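The man who is building a hand in Protisdale

The kettle had already boiled twice by the time I found the right door. The shared workshop in Protisdale is behind the tyre place, up a ramp, and the sign has fallen off, so I walked past it and ended up in somebody's yard being looked at by a dog. When I finally got in, the man I'd come to see was on his knees looking for a screw.

"It's always the same screw," he said. "I've bought a bag of fifty and I still only ever want the one on the floor."

He'd asked me not to use his name because his employer thinks he spends his evenings resting. I'll just say that he mends lifts for a living, that he's in his late forties, and that since last August he has been putting together a robot hand on a rented bench, with a membership that costs him 270 pounds a year (he pays it in two goes). I'd heard about it from a woman at my choir, and I'd pictured something with a claw, like the ones at the seaside. It's a lot more like a hand than that!

I asked him where you even begin. He laughed and said you begin by buying the wrong motors.

"I got a job lot from a firm in Odham that was closing down. Lovely motors. Far too strong. The first finger I made would have gone through a tin of beans, and it did go through a tin of beans. I was wiping the ceiling." He pointed at the ceiling, and there was a mark.

The second lot were smaller, and he ended up with a finger design he calls the Antunes, after the street he was living on when he drew it. There's a whole shelf of old Antunes fingers, some with no tips, one that had been chewed (the dog again, I think). He keeps them in ice cream tubs with dates on the lids. I asked if he'd ever throw them away and he looked at me as if I'd suggested throwing away the cat.

Money came up, as it does. He has kept every receipt in an envelope and added them up the week before I visited, which he says was a mistake. The total was 1150 pounds. "That's over two winters if I'm telling my sister, and it's one winter if I'm telling you." The wiring was the worst of it. He'd made the first loom himself and it was so stiff the wrist wouldn't turn, so he pulled the lot out and started again with thinner cable, and lost most of November.

We had a tea at this point and he got on to software, and I'm afraid I lost him for a while. What I did understand is that each grip is a sort of list. Every list has a number, and the one he was on when I visited was grip 704. I said surely he hadn't written seven hundred of them. He said no, he'd written a great many bad ones and then let the computer nudge the numbers along overnight, and he only names the ones he likes. One's called Doorknob. One's called Nan, for reasons he wouldn't go into.

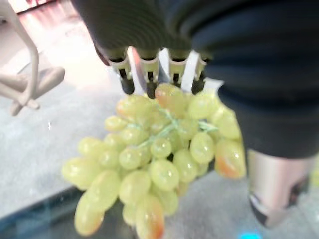
Fruit was his own idea, and he's rather proud of it. He had been testing on blocks and rubber balls for months and was getting bored, and he reckoned a thing that can hold a block doesn't tell you much. "A block doesn't mind. You can squeeze a block all day. But a bunch of grapes, every one of them is in a different place, and they all shift when you touch one, and the stalk's in there as well getting in the way." He likes the pale green sort, the long ones, and he showed me how the black fingertips have to settle in among the top of the bunch without one finger doing all the pressing. I asked what happens when it goes wrong. "You get juice in the joints," he said, "and then you get ants."

He wouldn't give me a score for how often it works. Some evenings it goes well and he stays too late, and some evenings he takes the fruit home and has it with cheese.

What next, then? There's a makers' day over at Allumham that he's been asked to bring it to, and he can't decide. He doesn't like the idea of children sticking their fingers in, and he really doesn't like the idea of grown men telling him what they'd have done. I told him I thought people would love it. He said he'd think about it once he'd sorted the thumb, which he has rebuilt more than anything else and still isn't happy with.

"Thumbs are horrible," he said. "Look at your own. It goes everywhere. Who came up with that?"

I did look at my own, all the way home on the bus. He's there most evenings after seven if the lights are on, and he'd like it known that he's after a second-hand vice if anyone has one going.

June 2026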